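Desk Tidying and Small Spaces: Your Questions Answered

We get a good many letters and messages at Undstead about desks. Kitchens come second and the cupboard under the stairs a distant third, but it is desks that people seem to feel worst about, perhaps because we sit at them every day and have to look at what we haven't dealt with. Bhupendra Srivastava has gone through the post and picked out the questions that come up again and again, and Marcus Alcantara, who runs our Sunday sessions, has added his thoughts where he couldn't help himself.

Where on earth do I start?

With whatever is in the middle. We know the usual advice is to start at one corner and work your way along, and for a bookcase or a wardrobe that is perfectly good advice, but a desk is a different animal. The middle is where your hands go. If you clear the patch between your chair and your keyboard first, you have somewhere to sort everything else, and you get that lovely feeling of having made a difference quite early on, before the kettle has even boiled.

The middle of my desk is all wrappers. Is that just me?

Goodness, no. Snack wrappers and bits of packaging are far and away the commonest thing people tell us about. They are light, so you don't feel them as clutter, and they are bulky, so a modest amount of snacking makes a surprisingly large heap. They also have a way of hiding things. Before you sweep the whole lot into the bin, please do lift it a bit at a time, as we have heard from readers who threw away earrings, a door key and (in one sad case) a train ticket for that same afternoon.
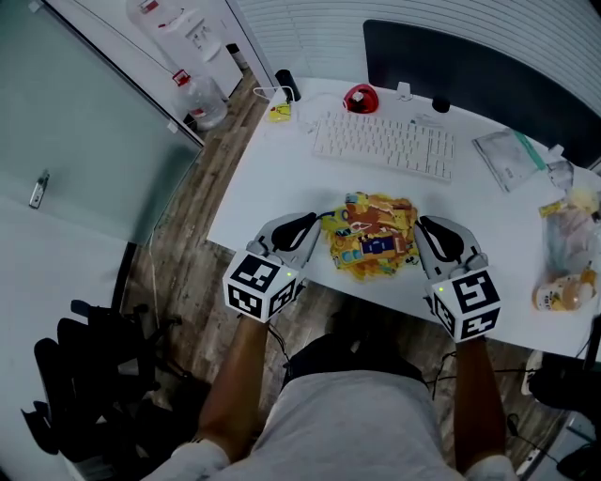 A bright heap of packaging in the middle of a white desk, with the keyboard and monitor beyond it.

Can I recycle the wrappers?

It depends on what they're made of and where you live, so do check with your own council. Many crisp packets and sweet wrappers can't go in the ordinary household recycling, though some supermarkets have a collection point for soft plastics near the door. Marcus keeps a carrier bag on a hook in his kitchen and takes it along when it's full. If a wrapper has a lot of chocolate or crumbs inside, give it a shake or a wipe first.

Should I keep zip bags?

Yes, a few, if they're clean and the zip still closes. A see-through bag is one of the handiest things you can have at a desk. Spare cables, the little adapters that come with things, foreign coins, batteries waiting to go to the recycling point – they all do very nicely in a bag where you can see what you've got. Lay the bags flat in a drawer, one on top of the other, and write on the front with a marker if you have more than one on the go. What we would gently discourage is keeping every bag that comes into the house. Bhupendra's aunt had a whole drawer of them and could never open it without a fight.

What do I do about cables?

Deal with them last, once the rubbish has gone and you can see where each one leads. Follow every cable from one end to the other with your fingers before you unplug anything, particularly if the computer is switched on. Anything you use daily can stay out, but try to run it along the back of the desk and away from your wrists. Anything you use once a month can be coiled loosely and put away. Please don't wind thin cables tightly round things, as they tend to split near the plug in the end. A strip of hook-and-loop tape or an old bread bag tie will hold a coil perfectly well.

We sell cable ties under our Rustow range, but we'd be fibbing if we said you needed them.

How many things should be on a desk?

We don't have a number for you, and we're a little wary of people who do. Some of our readers work best with a bare top and a single pencil. Others like a cup, a plant, a photograph and three notebooks within reach, and they get on splendidly. A fair test is whether you can put down an open A4 pad without moving anything first. If you can, you're in good shape.

I have a cup on my desk. Is that a bad idea?

We would never come between a person and their cup of tea. Put it in a far corner, well away from the keyboard, and on the side of the hand you don't write with, so your sleeve isn't sweeping past it all day. A cup with a lid is a kindness to yourself if you share the house with a cat.

How do I clean a white desk?

White tops show everything, which can be dispiriting, but they are easy enough to look after. Once the top is clear, go over it with a soft cloth wrung out in warm water with a drop of washing-up liquid, then dry it with a tea towel. For ink, try a little more of the same before you reach for anything stronger, and test any stronger cleaner underneath first. Turn the keyboard upside down over the bin and tap it while you're there. You may be a bit shocked.

How do I stop it all coming back?

Put a bin where you can reach it from your chair. We know that sounds almost too simple, but when Marcus moved his from the doorway to beside his left foot, the wrappers more or less stopped landing on the desk at all. A small one is fine, and you'll empty it more often.

How big is the Kukex desk bin, and will it fit under mine?

It stands 518 mm tall, so it goes under most desks, though do measure if yours has a drawer or a crossbar. The smaller Vishwakarma tub sits happily on the floor beside a chair leg and takes up to 1000 g of paper and packaging.

Can I come to a Sunday session?

Please do! Bring a photo of your desk exactly as it is, with no tidying beforehand, and we'll go through it with you over a biscuit. Places can be booked at the front counter or by telephone on extension 2442, and if the line is busy, leave a message and Bhupendra will ring you back.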